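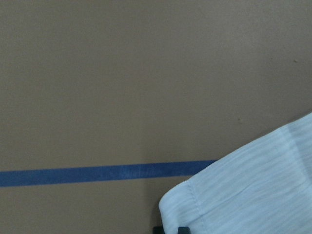
The usual figure quoted for a demonstration set is the number of episodes. Ours stood at 219 shirt folds in October, and I have come to think the number says very little about what a robot can learn from them.

A remote-control rig records joint positions, gripper opening and video. It does not record what the operator decided to ignore. Bình Quan, who has driven more of our folds than anyone else, takes a hem by coming in low and closing early. Catríona Doherty lowers from above and closes late. Both methods are sound. Put in one pile without a label, they give the learner two answers to the same view, and a policy trained on the pile tends to pick something between them, where there is no cloth to hold.

The common remedy is volume. Vlastimil Kováčik argued at Lususar that 800 folds would wash the difference out. I doubt it. Volume helps with variation in the garment: a collar that sits differently, a cuff that turns over. It does much less for variation in the person, which comes back in the same proportion however long the sessions run.
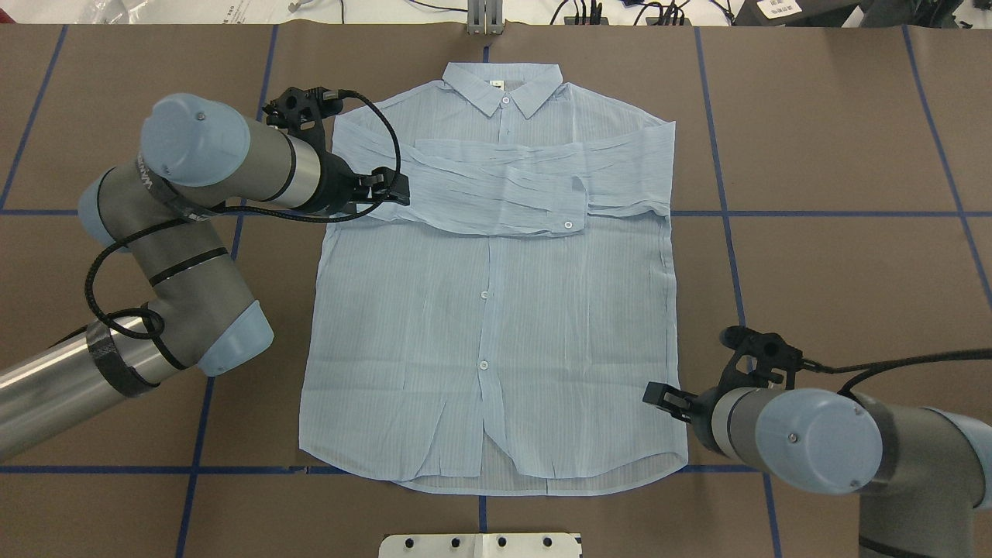 A long-sleeved shirt makes the trouble plain. Once the sleeves are in across the chest, there are several acceptable next moves, and a skilled operator chooses among them from habit. Ask why the left side went first and you get a shrug.

My proposal is dull. Write the fold down as a fixed order of steps before anyone touches the controllers. Ours has 6. Each operator follows it, and an episode that departs from it is kept in a separate set. Oldřich Halás objects that this throws away skill, and he is partly right: our scripted folds are slower, and some look clumsy. They also agree with each other.

Guiding the arm by hand is sometimes offered as the better route, on the grounds that the demonstrator feels the load. For a single arm and a stiff part I would agree. For cloth and two arms, the person doing the guiding stands in the camera's view and has no hand free for the other side.

Recoveries should be recorded too, on purpose and under their own label. A missed pinch followed by a clean second try is worth more to the learner than another perfect run. Most groups delete them. We deleted ours until Zuzana Kubíček asked where they had gone.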